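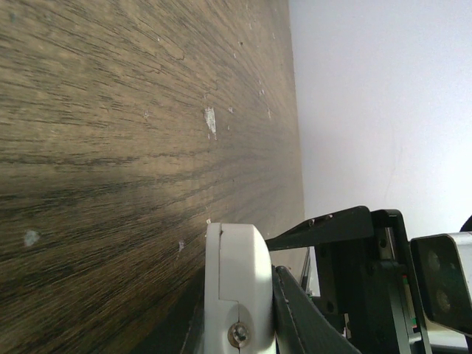 Thursday, June. Started on the table for the Skalia room before lunch. Vacuumed along the wall side first, then went over the top with a damp cloth and a drop of dish soap. The white spots in the dark wood need watching – the big jagged one is a chip where the finish has flaked off, so don't scrub it. Delali Asante wants the top touched up with a brown wax stick, and I'd like to try that on the underside before we commit. 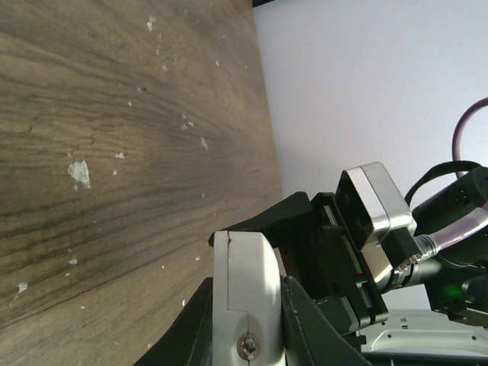 Wax sticks are in the Plukeo drawer, 2 left. Augustina Amissah says the darker shade dries closer to the old finish. Order more with the Apaza list.

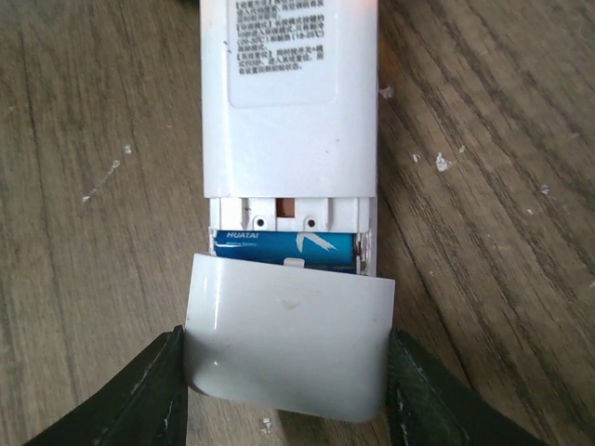

Remote: battery is a blue HUATAI AA. Checked the shelf, 57 AAs in the box and it should be 60, so please write it down when you take one. Label on the back is all in Chinese. Delali will translate it when she has a minute and tape a copy inside the cupboard door.
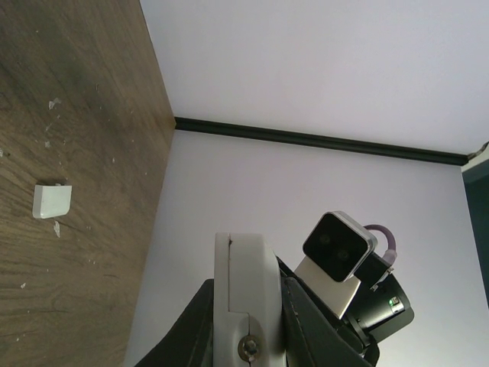

Still to do:
– wax test, underside, both shades
– wipe down the wall
– felt pads for the table legs
– ask Augustina where the soft brush went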